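Paper & Print Forum > Workshops and Classes > Linocut weekend in Buvthorpe, who's going?

inkybrayer
Posted Aug 25, 2026

So I finally signed up for the two-day linocut and monoprint workshop at the Ulance studio in Buvthorpe and I am ridiculously excited! It's taught by Harvey Sandhu, who did the big harbor prints that were up in the library last winter. Day one is carving and a bit of history (woodcut first, then how lino took over in schools), day two is all printing, with a critique at the end where everybody pins up a proof and talks about it.

I've only ever done potato prints and one very sad Christmas card, so tell me everything. What should I bring? Do I need my own cutters? The sign-up page says "basic tools provided" and leaves it there.

grainline
Reply

Oh you'll love it. I took his January one and came home with 4 finished prints and a blister, and I'd do it again tomorrow. The studio has cutters but they get shared and the small V gouge is always with somebody else, so bring your own if you have one. Also an apron, a soft pencil, and a couple of drawings you're not too precious about. He'll have you simplify them. Mine was a heron standing in reeds and by lunch it was a heron and three lines, and it was so much better.

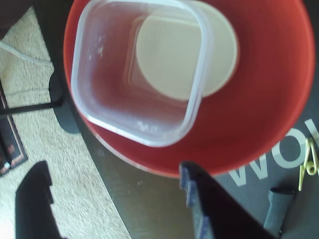

Practice your mirror writing too if you plan on any lettering. I carved my own initials the wrong way around and he just laughed and said leave them, so they're on every print in the edition.

old_baren
Reply

Going to be the grump here. Two days is too short. You carve all of Saturday-and-a-bit, you print in a rush, and the critique gets squeezed into the last half hour while people are washing rollers. I'd rather see the history part dropped completely. You can read about woodcuts at home.

grainline
Reply

Really? The history hour was my favorite part! He had old textbook prints to pass around and he talked about how the cut marks change when the block gets softer. I went straight back to my drawing and changed the whole sky because of that.

old_baren
Reply

Fair enough, I did like the passing around. I still think it could be an evening talk before the weekend starts, with the two days kept for carving and press time.

mezzotina
Reply

Jumping in on the paper question before anyone asks it — please, please bring decent paper for day two. The studio gives you newsprint for proofs and a few sheets of something heavier, and that's it. I bought a pad of the Lévesque 76 lb and it took ink like a dream, dry, by hand, with just a wooden spoon. Tear a few sheets down to size the night before so you're not hunting for a ruler with black fingers.
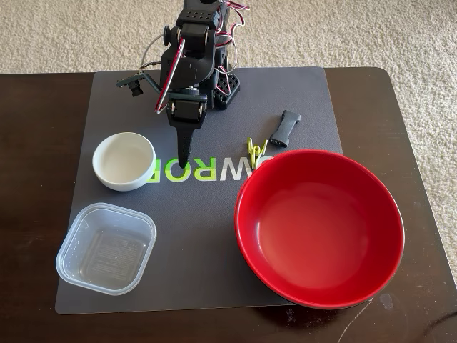
And tear more than you think. I took what I figured was plenty and ended up begging a sheet off the woman across from me, who was printing the loveliest little fig branch. We swapped prints at the end and hers is over my desk now!

inkybrayer
Reply

This is so good, thank you all. Adding paper to the list. What about ink? I have a tube of Breltiva water-based black that came in a kit. Okay to use, or will I be the kid with the wrong crayons?

mezzotina
Reply

Breltiva is fine for proofs! It dries fast on the slab though, so roll out a little at a time. For the final prints I'd use whatever Harvey puts out. He mixes a blue-black that's just gorgeous.

old_baren
Reply

Disagree on the water-based for anything you care about. It goes patchy on big solid areas. If your design is mostly line you'll get away with it. If you've got a dark sky, use oil and put up with the cleanup.

grainline
Reply

I've printed big darks with water-based and liked the patchiness, it looks like weather. But okay, okay, different tastes.

For inkybrayer, here's my list in the order I pack it:

1. Apron and an old shirt. The ink finds your elbows.

2. Your own small V gouge, and a bench hook if you have one. Carve away from your other hand, always.

3. Two or three drawings on thin paper, plus a sheet of transfer paper. 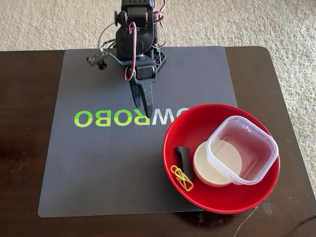
4. Printing paper, torn down, flat in a folder.

5. Snacks. There's a bakery on the corner but it sells out early.

6. A cheap notebook for the critique. People say useful things about your print and you will forget all of them by dinner.

fernandfold
Reply

Is there still space? I emailed the studio and haven't heard back. Also what does it cost these days, I remember it being 50 for the weekend but that was a while ago.

inkybrayer
Reply

Still 50 when I booked, lino included! I'd call them, I got through right away on the phone and the email took forever.

fernandfold
Reply

Calling at lunch. I have a block I started years ago with a lighthouse on it and I want to finish the thing. Can you bring a half-carved block or does everyone start fresh?

grainline
Reply

Bring it! Someone in my group did exactly that. If it's gone hard, warm it up a bit first, on a radiator or under your sweater, and it cuts much easier.

old_baren
Reply

Old lino crumbles at the edges even when it's warm. Try a corner first. And I might as well admit I've put my name down again, so somebody save me a spot near the press.

inkybrayer
Reply

Ha! I knew it. See you there, I'll be the one with the brand new apron.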